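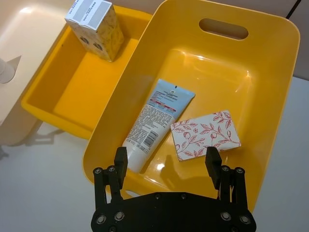 The yellow bin, with the tube and the soap box inside it.

The trial agreement ran to 27 pages, and Nerys Phillips had read all of them before the crate reached Deriscombe. Clause 7 said the customer could return the picking kit within 11 days for any reason. She had circled it.

Her shop mailed out toiletries, mostly in pairs. The kit was sold by Intarasuk, which had sent one engineer, Sakda Kaewmanee, with a laptop and a folding stool. He bolted the arm down, ran the calibration and asked for two items of the kind she packed most.

She gave him a tube and a soap box. The box was white, with red stems and flowers drawn over the top in thin lines. He laid both in the large bin.

"Which is harder?" she asked.

"The tube. The crimped end is flat and the cap end is not. The grip planner has to choose a place to hold it."

"And if it chooses badly?"

"It drops it, logs a fault and tries again. After three faults it asks for you."

"By name?"

"You can set that in the menu."

The fingers opened to full width and the arm moved over the bin. The wrist camera feed came up on the laptop. Glare from the lamp lay on the yellow floor as a hard white spot, just below the soap box, and the software had drawn an outline around it.

"It thinks that is a product," Nerys said.

"Confidence is low. It will discard it."

They waited. The outline stayed. Sakda typed something, deleted it and typed it again. Nerys wrote the time in her notebook, under a column headed Stoppages.

"The Nornness site had matte bins," he said.

"The brochure shows these."

"Yes."

She looked up the brochure price for matte bins. They were an accessory, at 383 a set, with delivery in February from the warehouse in Cirnville. She wrote that down as well, in a different column.

Then she reached over and turned the lamp toward the wall. The white spot shrank on the screen - the outline flickered twice and went out. The planner drew a new one around the tube and put a small cross near its middle.

"Is that in the manual?" she asked.

"No."

"Put it in," said Nerys, and she moved her stool closer to the bench to watch the fingers close.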